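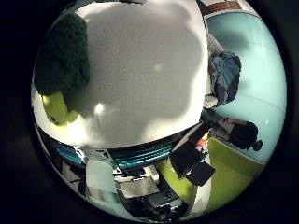
Roos De Haan

How a Blanket Keeps You Warm

A blanket does not make heat. Your body does. Your body turns food into energy, and part of that energy leaves through your skin as heat. Heat moves from warm things to cooler things. In a cold bedroom it moves from you to the air.

A blanket slows this down. Between its threads are many small pockets of air. Heat passes through still air slowly. A material that slows heat is called an insulator.

Moving air is different. When air can flow past your skin, it carries heat away. The threads in a blanket get in the way of the air and hold it nearly still.

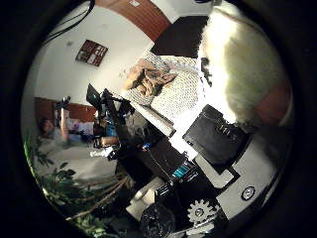 Reading time: 3 minutes

Why do thick blankets work better?

A thick blanket usually holds more air than a thin one. Two thin blankets can also work well, as a layer of air is trapped between them. If you press a blanket flat, some of the air is pushed out and heat gets through faster.

Water changes things too. Heat passes through water more easily than through air. A wet blanket has water where the air should be, so it feels cold.

Try it

Ask an adult to fill 3 cups with the same amount of warm tap water. Wrap one cup in a towel folded thick. Wrap the second in a single layer of the same towel cloth. Leave the third bare. Measure each cup with a thermometer at the start and again after half an hour. Write the numbers in a table.

Words to know

Insulator: a material that heat passes through slowly.
Energy: what is needed to move, heat or change something.

Next in this section: Why Metal Feels Cold in January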